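4. Entering match results and confirming the table

Skestavier holds the fixtures, results and standings of every division in the Olitz League. Section 4 explains how a club's results secretary enters a score after a match and how the standings are then confirmed. It assumes that the club has been registered and that the account has been activated as set out in section 3.

4.1 Before you start

Have the signed match card to hand. You will need the fixture number printed in its top right-hand corner (for example, 2423), the final score, the names of the scorers and any cautions or dismissals. Results cannot be saved without a fixture number.

Note: The senior division has 16 clubs. Clubs with a reserve side must choose the correct team after signing in, as the two teams keep separate fixture lists.

4.2 Entering a result

1. Sign in and select Fixtures from the main menu.

2. Type the fixture number in the search box and press Find. The names of both clubs appear, with the home club on the left.

3. Check the names against the match card. If they are in the wrong order, stop and follow the procedure in 4.5.

4. Enter the goals for each club. For a cup tie decided on penalties, enter the score at the end of extra time and record the shoot-out in the separate Penalties field.

5. Select the scorers from the squad list. An own goal is entered under the side that conceded it and marked OG.

6. Enter cautions and dismissals, with the minute of each.

7. Press Save draft. The result is now held by the system but remains hidden from the public page.

Caution: Do not press Submit until both clubs have agreed the score. A submitted result can be changed only by the divisional secretary.
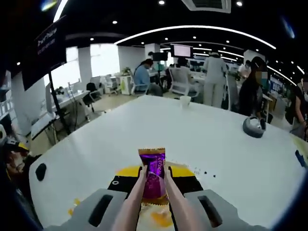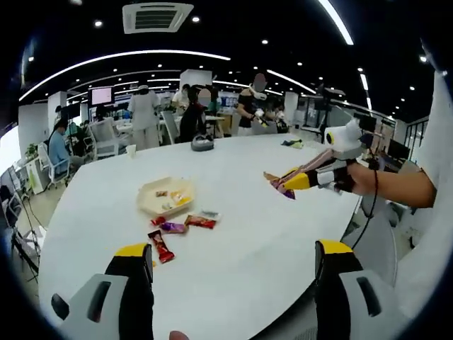 Snack items, one of them in a purple wrapper.

4.3 Submitting the result

1. Open the draft and read it through once more.

2. Enter the attendance. If no count was taken, leave the field blank – do not enter a zero.

3. Press Submit. The opposing club receives a message asking it to confirm.

4. When the opposing club has confirmed, the status changes from Pending to Final and the standings are updated.

Results not confirmed by noon on Wednesday are passed to the divisional secretary, who will decide them on the evidence of the match card.

4.4 Match reports

A short report may be added to any final result. The limit is 1000 characters, including spaces. Reports of fewer than 100 characters are not published. Reports should name the ground and should not comment on the referee.

4.5 Correcting an error

1. Open the result and select Request correction.

2. Choose the field concerned and enter the correct details.

3. Attach a legible copy of the match card.

Where a match between Siment and Bastos, for instance, has been moved to the other club's ground, the fixture must be reversed by the divisional secretary before any score is entered. Clubs should not enter the score backwards to make up for the change, as this will give a false home and away record.

Note: Corrections to the previous season's results are closed at the end of September.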